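Notes from the consulate open house

March 20, 2023

I went to the open house at the old consulate in Stostow on Saturday. It has been closed to the public for most of the time I've lived here, and I had only ever seen the front steps and the flagpole. Tickets were free but you had to book, and the confirmation email said there were 221 places for the day.

The tour

Our guide was Idun Strand, who worked in the visa section until she retired. She took 16 of us through the ground floor first, then up the back stairs to the reception room. The paneling up there came from a shipyard in Åberg, and the parquet was laid by the same crew that did the town library. She spent a long time on the door handles. They are bronze, and two of them are replacements - she made us guess which, and I got it wrong.

The ballroom was being set up for a dinner, so we only saw it from the doorway. I would have liked to get closer to the ceiling. The consul's study was open, though, and we could walk right up to the bookcases.
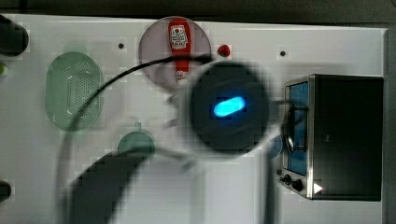

The talk

At three o'clock Horacio Gallardo spoke in the reception room about how the building was paid for. The short version is that the Tudar shipping company gave the land and then argued about the fence line for years. He read from the letters, which are polite for the first page and much less polite after that. The guest book for the opening party has 1107 names in it, and he thinks about a third of them never came inside.

Someone asked whether the house would be sold. He said no decision had been made.

Practical things

Bring ID, because they check it at the gate. Bags go in a locker. The tram stops across the street, and the café next door closes early on weekends. The next open house is in June, and booking opens a month before.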